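The woman who runs the night bake at Niskanen has been getting up at 1:30 in the morning for so long that she calls lunch "supper" and doesn't notice. I had asked for an hour of her time. She gave me most of a morning, two coffees, and the heel of a rye loaf that I ate in the car before I'd left the parking lot.

Rye is what I'd come to talk about. Niskanen makes 70 loaves of it a night, dark and flat and a little sour, and by ten they're gone. I grew up thinking rye was the stuff with seeds that held a sandwich together. I was wrong, and I'm so glad!

"People come in scared of it," she told me. "They think it's going to taste like medicine. So I cut a thin slice, thinner than they'd cut it, and I put cold butter on it. Then I go back to work and let them stand there."

She learned the bread from an aunt up in Clellel, who kept her starter in a crock by the back door and never measured a thing. The aunt's rule was that the dough should feel like wet sand at the edge of a lake. "Which is a great rule if you live by a lake," she said, laughing. "I moved to town and had to buy a scale." 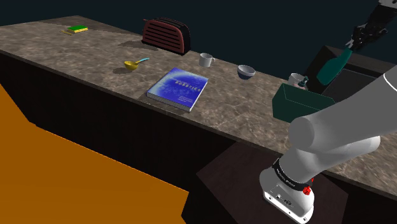

I wanted to know what a person should do if their first loaf comes out gummy in the middle. Do you throw it out?

"Slice it thin and toast it hard," she said. "Then let the next one sit a full day before you cut it. Most gummy rye is bread that got cut too soon. My aunt wrapped hers in a towel and put it on top of a cupboard where us kids couldn't reach."

That waiting came up again and again. Wheat bread, she says, is at its best while the kitchen still smells of it. Rye is different. The crumb needs time to settle, and the sourness keeps moving around for days. She likes hers best on day 4, when the crust has softened and the inside has gone almost sweet.

She bakes at 415 degrees, a little lower than the old recipe card from Clellel says, and she leaves the loaves in longer. The flour comes from a small mill called Rerkitine, and she talks about it the way some people talk about a ball team. One August the grain came in so dry that she had to change her water three nights running. She still has the notes, in pencil, on the back of a delivery slip.

"I loved that week," she said. "I was so tired, and I loved it. The bread was telling me something new every night."
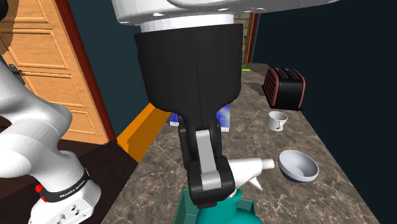

She keeps two starters going, one for the shop and one at home, and she is firm that they don't taste alike anymore. The home one is sharper. She feeds it when she remembers, in the evening, and it has forgiven her for a couple of vacations. The shop one gets fed on a schedule and behaves itself — "a bit boring, but you can set your watch by it."

For anyone starting out, she'd skip the fancy pans and the baskets. Get a scale, a heavy loaf pan and a bag of whole rye, and make the same loaf every week until you know it. Write down what you did. Change one thing.

Before I left I asked what she eats on her rye when she's home alone and can have anything. She thought about it for longer than any other question I'd asked.

"Butter and a boiled egg," she said. "Salt on the egg. Maybe a pickle, if my husband hasn't finished the jar."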